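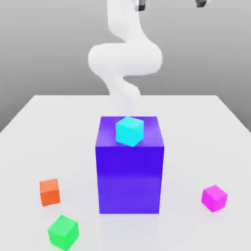

Plistunari Tabletop Sim, Block Handling Pack

Product code: PL-393
Delivery: download
License: one seat, perpetual
Updates: 12 months included
Page last updated August 12, 2026

Overview

The Block Handling Pack is an add-on for Plistunari Tabletop Sim. It gives you a single white arm, a plain table and a set of colored blocks, with scripted tasks that can be run as they are or edited. It is meant for teams that want to test a pick-and-place program before they move it to a real arm, and for classes where there are more students than robots.

The base simulator is required. The pack does not run on its own.

What is in the pack

Arm model with gripper, matte white finish
Table model, light gray-white
Small cubes in cyan, orange, green and magenta
Tall rectangular block in blue-violet
10 task scripts with start and goal layouts
300 saved start layouts
Scoring tool with text and spreadsheet output
User guide (PDF, English)

The tasks

Most of the scripts deal with small cubes and the tall block. The simplest one asks for a single cube to be placed on top of the block. The cube may be set at any angle, as long as it rests fully on the top face. The other cubes stay on the table and count against the score if they are knocked out of position.

Harder scripts change the order of the colors, turn the cubes to odd angles, or put a cube close to the side of the block so the gripper has to come in from above. Two of the scripts have no fixed goal and are meant for your own use.

Each task can be repeated up to 100 times in one batch. The scoring tool writes one line per attempt with the start layout, the end position of every cube and the time taken.

Display

Colors are flat and bright so that simple color detection works without tuning. The wall is gray and has nothing on it. Shadows are soft and can be turned off. Arm transparency is a separate setting, and it can be applied to part of the arm or to all of it. It affects the view only. Contact and collision are worked out the same way at every setting.

The camera can be moved freely. Camera positions are saved with the task file.

Controllers

The pack accepts joint commands or gripper position commands. Drivers are included for the Grosska G2 controller and for the Hidano teaching software. A driver for Jelínek controllers is planned for September and will be a free update for current license holders.

System requirements

Plistunari Tabletop Sim 4.1 or later
64-bit Windows or Linux
16 GB memory
Graphics card with 4 GB memory
3 GB free disk space

The pack will start on a computer without a graphics card, but batch runs are slow and shadows are switched off.

Known limits

Cubes are rigid and do not wear or deform. Friction is the same on all faces of a block. Only one arm can be loaded at a time. Custom block sizes can be entered in the task file, but they are not covered by support.

Ordering

The pack is sold through the Plistunari store and through resellers. License keys are sent by email after payment. School and site licenses are quoted on request. A key can be moved to a new computer from the account page.

Related items

Plistunari Tabletop Sim, base license
Sorting Bin Pack
Printed task cards for classroom use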